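Last updated: January

Plidesville Library: Friday soup lunch moves to the back hall

Starting this month, the Friday soup lunch will be served in the back hall instead of the reading room. Doors open at 11:30 and serving stops at 1:15. Please use the Oltia Street entrance, as the front steps are being repaired and the handrail is off.

The hall seats 35, which is 15 more than the reading room did. Soup is free. Bread and coffee are paid for out of the lunch fund, which received $500 from Flositz Hardware in the fall. The fund should carry us into spring, and we have asked the town to renew its share.

January soups are split pea, chicken and rice, beet, and potato leek. Split pea and beet are made without meat. If you have a food allergy, call the desk by Thursday noon so the kitchen can set a bowl aside.

We can use spoons and mugs. Plain ones are fine and they do not need to match. Leave them in the bin by the coat rack. We have enough plates.

Parking behind the building is limited to 20 cars. The overflow lot next to Jasińska Bakery is open to us until 2:00.

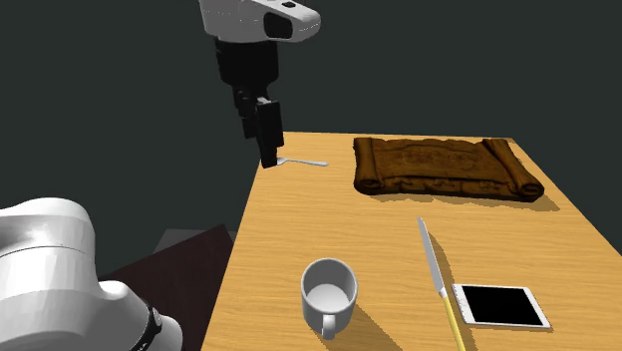
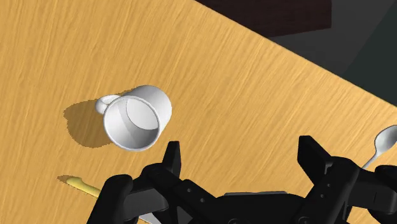

Darren Tindall

Rides to the lunch are still available for anyone in town limits. Call the desk before 9:30 that morning and ask for Edmund Michalski.

Contact the Library | Copyright Plidesville Public Library | Back to top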